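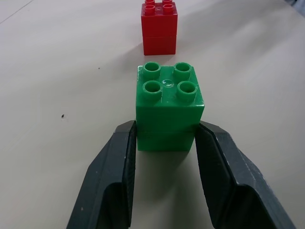

By Corinne Haske

Nautiyal started selling Trurkamus last September as a starter service for people who already own a pair of robot arms and don't know what to do with them next. The company is based in Stilport. It doesn't build arms. A customer pays for a set of practice tasks, the software to record them, and a trained model that comes back after the recordings are sent in.

I spoke with the service's product lead by phone. The first thing I asked was why so many of the tasks use toy bricks.

"They're cheap and they're all the same size," she said. "If you drop one, you pick it up. We tried wooden blocks early on and the corners got chewed up, so by the end the model was looking at a different block than the one it started with."

The basic plan has 9 tasks. Most are what you'd expect: pick up a brick of a given color, put one brick on another, take a stack apart. The customer drives the arms by hand through each task while the cameras record, and the instructions ask for 33 good runs of each before anything is uploaded.

That sounded low to me, and she agreed that it is. "It's enough to see if your setup works. You won't get something you can leave alone. If the camera is loose or the lighting is bad, you find out on task one – you don't want to find out after a month of recording."

Stacking is where customers write in most. Placing the top brick takes more care than picking it up, she said, and people driving the arms tend to rush the release.

"They open the fingers too fast and the brick comes along with one of them. Slow down there. We put it in the manual in bold and we still get the emails."

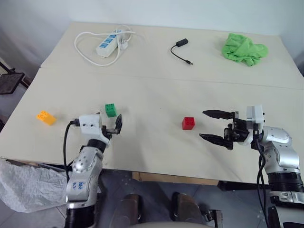 Red, green and yellow-orange bricks on the table, with both arms in reach.

I asked whether a customer needs a clean table. The setup guide doesn't say much about it.

"No. Leave your stuff out if that's how the room looks," she said. "A model that only ever saw a bare table can get confused by a cable. We'd like some of that in the recordings. Just keep it out of the path of the arms."

Price is the sore point. The basic plan covers one trained model, and each retraining after that is billed separately. Move the table to another room and you may well need one. She didn't argue with that. A plan with retraining included, called Irnolstead, is being tested with 8 customers, and she wouldn't give a price for it.

Turnaround is better than I expected. Nautiyal promises a model within 23 hours of upload, and she said they miss that when the files come in incomplete, usually with one camera missing from a run. The upload tool doesn't check for this yet.

"It should," she said. "That's next on the list."

Trurkamus is sold through the company's site only. There is no trial version.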